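Den Sprungwurf zu Hause verbessern, ohne auf die Versprechen reinzufallen

Wer im Netz nach einem besseren Wurf sucht, findet vor allem Leute, die etwas verkaufen wollen. Ärmel mit Gummizug, Daumenschienen, Apps, die jeden Wurf benoten. Ich trainiere seit vielen Jahren Jugendmannschaften und habe das meiste davon irgendwann in der Hand gehabt. Das hier ist die Anleitung, die danach übrig geblieben ist. Sie ist langweilig und kostet einen Ball.

Was man braucht

Einen Ball in der richtigen Größe, eine Wand, später einen Korb. Die Größe ist weniger selbstverständlich, als man denkt. Mit zwölf auf Größe 7 zu werfen, weil die Profis das tun, verdirbt den Ablauf für Jahre. Größe 6 oder 5 reicht in dem Alter.

Ein Notizheft ist nützlich. Eine App geht auch, aber dann bitte eine, die nur zählt. Der Wurfcoach von Sarkix hat mir nach jeder Einheit eine »Formnote« gegeben, und die stieg auch an Tagen, an denen ich fast alles an den Ring gesetzt habe. Was diese Note misst, konnte mir der Kundendienst nicht erklären.

Schritt 1: Stand

Füße ungefähr schulterbreit, der Fuß auf der Wurfhandseite eine halbe Fußlänge vorn. Ob die Zehen genau zum Korb zeigen müssen, darüber wird viel gestritten. Ich halte die Frage für überschätzt. Viele gute Werfer drehen die Füße leicht weg, und die Schulter wird dadurch lockerer. Ausprobieren, dann dabei bleiben, mindestens vier Wochen lang.

Schritt 2: Griff

Der Ball liegt auf den Fingern und den Ballen darunter, in der Mitte der Hand bleibt etwas Luft. Die andere Hand liegt seitlich an und tut sonst nichts. Fast alle Anfänger schieben mit dem Daumen der Führhand mit, und der Ball bekommt einen seitlichen Drall. Zur Kontrolle reicht ein Filzstiftstrich rund um den Ball. Eiert der Strich in der Luft, schiebt jemand mit.

Schritt 3: Einhändig an die Wand

Zwei Meter Abstand, eine Hand, kein Sprung. Ellbogen unter den Ball, Arm strecken, Handgelenk abklappen, Hand oben lassen, bis der Ball die Wand berührt hat. Dreißig Wiederholungen genügen. Danach werden die meisten schlampig, und schlampige Wiederholungen übt man genauso ein wie saubere.

Schritt 4: Am Korb, nah dran

Erst aus einem Meter, dann aus zwei. Wer von dort nicht acht von zehn trifft, hat an der Dreierlinie nichts verloren. Das hören Vierzehnjährige ungern. Ich sage es trotzdem.

Schritt 5: Der Sprung

Der Sprung soll klein sein. Der Ball verlässt die Hand kurz vor dem höchsten Punkt, gelandet wird in etwa dort, wo man abgesprungen ist. Wer einen halben Meter weiter vorn landet, holt sich die fehlende Kraft aus dem Schwung und sollte zurück zu Schritt 4. Die »Sprungkraftsohle« von Brorholm ändert daran nichts. Ich habe sie eine Saison lang getragen und bekam Blasen.

Wie viele Würfe?

Hier wird am meisten geflunkert. Das Brustdale-Programm verlangt 3000 Würfe in der Woche. Man rechne nach: Ohne jemanden, der die Bälle zurückspielt, schafft man vielleicht sechs oder sieben pro Minute, und auch das nur, solange die Beine mitmachen. Für Schüler mit zwei Mannschaftstrainings ist das Unsinn. In meinem Heft stehen für den November 1122 Würfe, davon 415 Freiwürfe. Das war ein guter Monat, und die Quote hat sich trotzdem kaum bewegt. Im Dezember waren es nur etwa 177, wegen Grippe, und danach traf ich keinen Deut schlechter. Daraus folgt nicht, dass Üben nichts bringt. Ein Monat ist aber zu kurz, um irgendetwas zu beweisen, und wer nach 14 Tagen »messbare Erfolge« verspricht, hat vermutlich nur die guten Tage gemessen.

Aufschreiben

Datum, Entfernung, Versuche, Treffer. Mehr nicht. Auch die schlechten Einheiten, gerade die. Wer bei drei Fehlwürfen abbricht und neu anfängt, kann sich das Heft sparen.

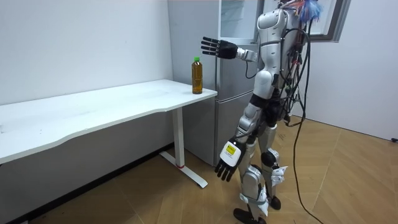
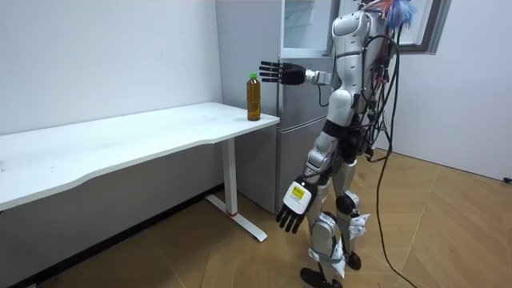 Rubrik: Training & Technik

Nachtrag zu den Wurfärmeln

Nach der ersten Fassung wurde ich mehrfach nach dem Ärmel von Adeleke gefragt. Er hält den Ellbogen warm. Dass er ihn auch »in die Wurflinie führt«, habe ich bei keinem meiner Spieler feststellen können. Wer ihn schon hat, kann ihn im Winter in der kalten Halle tragen.

Bei Schmerzen in Schulter oder Handgelenk bitte aufhören und zum Arzt gehen. Nach der Pause geht es mit Schritt 3 weiter, mit der Hälfte der Wiederholungen.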